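Wendmont Robotics Club - Kitchen Bench Guide
Section 4: Setting up the microwave station
Revised 25/02/2020

Read Section 3 (arm power-up and emergency stop) before you start. This section covers placing the microwave, checking both camera views, and recording the first run. Two students are needed: one at the laptop, one at the stop button.

Before you begin

The oven is used as a prop for reaching and door tasks. It may be plugged in so the display works, but no one cooks in it during a session. Check that the inside is empty of food and metal.

4.1 Placing the microwave

1. Set the oven on the white table with the door facing the operator's side.
2. Push down lightly on each top corner. If the oven rocks, move it until it sits flat.
3. Leave bare table to the left of the door so the gripper has room to come in low.
4. Plug the oven in and wait for the display to light. Do not press any of the panel buttons.
5. Open and close the door once by hand.

Caution: Keep hands off the table while the arm is enabled. The student at the stop button makes the call, and everyone else follows it.

4.2 Checking the views

1. Start Sokach on the laptop and open the project named Yurt.
2. Jog the arm at speed setting 2 until the gripper is near the lower left corner of the door.
3. Look at the wrist view. You should have the corner of the door, part of the window mesh and some table all showing.
4. Put on the chest camera and stand square to the oven. The window, the display and the buttons should be in view.
5. If the display is blurred, take a half step back and wait for the focus to settle.

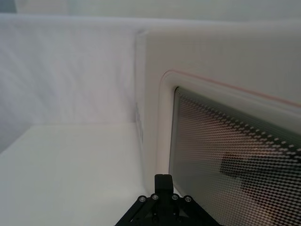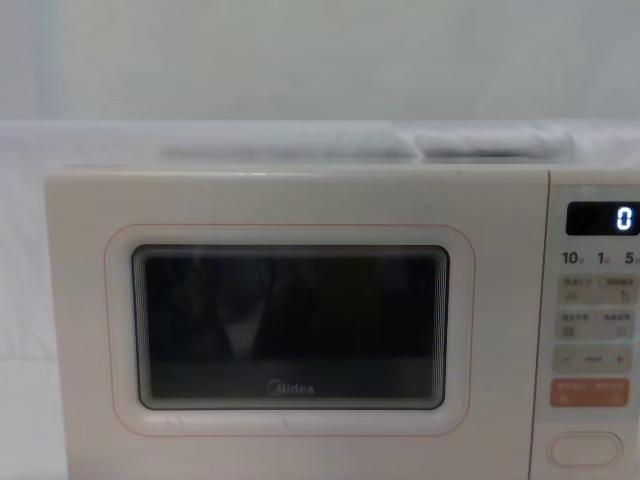
Figure 4-1. Wrist view at the door corner (first) and chest view of the oven front (second).

Note: The white door against a white wall can fool the auto exposure. Lock exposure in both views before recording. The Zollow lamp should point at the wall - aimed at the door, it puts glare on the window.

4.3 Recording the first run

1. Clear old runs if the laptop has fewer than 33 GB free.
2. Press Record in Sokach and wait for the tone.
3. Move the gripper toward the door seam and stop short of contact. Hold for 2 seconds.
4. Back away along the same path.
5. Press Stop, then type your initials in the run name.
6. Repeat until you have 20 runs. Swap roles halfway.

A run is limited to 2,000 steps. Sokach stops recording at the limit but the arm stays enabled, so use the stop button before reaching in.

If the wrist view freezes, stop the arm and reseat the camera cable at both ends. Report repeat freezes to Gil-soo Jeon and leave the arm off until he has looked at it.

Continue with Section 5, Door tasks.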